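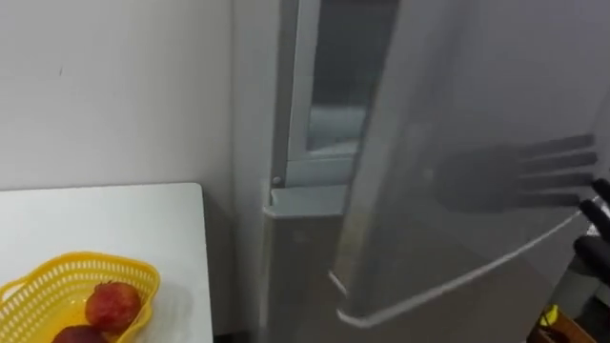
**Why does a fridge keep food cold?** – kids' page, Caltwood Library newsletter, July

Quick one this month. Lots of you asked about fridges. So – fridges!

First surprise. A fridge doesn't make cold. There's no such thing as a lump of cold you can make. Cold just means there isn't much heat around. What a fridge does is move heat. It grabs heat from inside the box and dumps it outside, into your kitchen.

Want to feel it? Ask a grown-up to show you where your fridge lets its heat out. Could be the back, could be the side, could be down by the floor. Hold your hand near. Don't poke anything. Warm, right? Some of that heat came out of your milk.

## How the heat gets moved

Inside the walls there's a long thin pipe with a special liquid in it. Goes round and round.

1. The liquid goes into the cold part and turns to gas. Turning to gas takes heat, so it soaks up heat from the food.
2. A pump (the humming thing!) squeezes the gas. Squeezed gas gets hot.
3. The hot gas runs through pipes on the outside. Heat leaks off into the room.
4. Gas turns back to liquid. Start again.

You've felt step one yourself. Lick the back of your hand and blow on it. Feels cold. The wet is turning to gas and taking your heat along with it.

## The rubbery strip

Look around the edge of a fridge door. Soft bendy strip all the way round – it's called a gasket. Say GAS-kit. There's usually a magnet hidden in it, long and bendy like a noodle. The magnet pulls the door shut and the soft part squishes flat so warm air can't sneak in.

Test it. Shut a strip of paper in the door, half in, half out. Pull gently. If it drags, good seal. If it slides right out, tell a grown-up, the strip might need a wipe. Crumbs get in ther.

## Does everything go in the fridge?
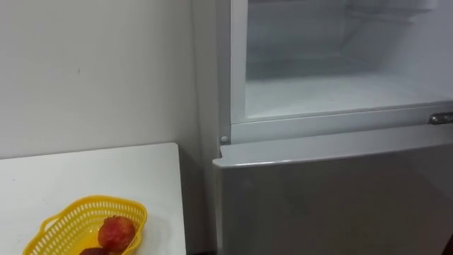 Fruit is the tricky one. Apples stay crunchy much longer in the cold. Peaches are different – a hard peach should sit out till it's soft, then it can go in. Bananas hate it, the skin goes brown. If you've got fruit in a basket with little slots, like the yellow one on the table, air can get in around the sides. That helps it stay dry, and dry fruit doesn't go moldy so fast. Round red fruit looks nice out on the table too, so more people eat it. Just check underneath. The bottom one always gets forgotten.

Milk, meat, eggs, leftovers – in. Bread – out, it goes stale faster in the fridge. Weird but true. Potatoes like a dark cupboard.

## Before fridges

People kept food in cellars, or in a box with a big block of ice. Ice got cut from frozen lakes in winter and packed in sawdust so it lasted into summer. Then somebody had to empty the drip tray. Every day. Yuck.

## Your questions

**Does the light stay on when the door is shut?** (from Eglė Tamošiūnaitė) No. There's a switch the door works. Find it and press it with your finger, and teh light goes off.

**Can I cool the kitchen by leaving the door open?** (from Edgars Jõgi) Nope! Heat goes out the back into the same room. Plus the pump makes heat of its own. You'd end up warmer.

Next month: toasters. Send questions to Vija Hunt at the front desk before the end of July.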